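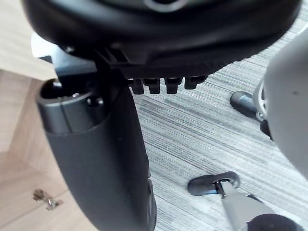 Office chair questions I get asked all the time

Ever since I wrote up how I fixed my old desk chair, my inbox has been full of chair mail. I love it! Here are the ones that keep coming back. Last updated July 27, 2025.

My chair keeps sinking. Is it done for?
Probably not. Nine times out of ten it's the gas cylinder, the post between the seat and the base. I swapped mine for a Plodeck and the whole job took me an evening (with a long snack break).

How do I get the old cylinder out?
Patience, and a rubber mallet. Flip the chair over, pull the base off first, then work on the end stuck in the seat mechanism. Mine would not budge until I'd gone around it with penetrating oil and left it overnight. Wear eye protection and never, ever try to open the cylinder itself – it's under pressure.

Will any cylinder fit?
Most of them, but measure first. I check the width where it goes into the base and the length of the part that moves. My sister-in-law's Asano chair needed a shorter one and we only found out after she'd sat down with her feet dangling.

I found a little piece of metal on the floor. Does it matter?
Keep it! Put it in a cup and look underneath before you sit down again. Check the bolts holding the mechanism to the seat, then the armrests if you have them. It may have come off something else entirely, but I'd want to know.

Which casters should I get for wood floors?
Soft ones. I like the Grandel set, which comes in a pack of 5. Hard plastic is fine on carpet, but it left marks on my floor that I'm still annoyed about.

What if my desk is half on a rug?
Same soft casters, and a low, flat rug. The thick fluffy ones grab the wheels and you end up scooting around like a toddler.

How much weight can a chair take?
Look for the sticker under the seat. My Effiong is rated for 300 pounds, and the cylinder you buy should match whatever yours says.

Is it worth fixing, or should I buy new?
If the padding is still good, fix it. A decent new chair was over $100 everywhere I looked. I'm redoing a second one in August, so keep the questions coming!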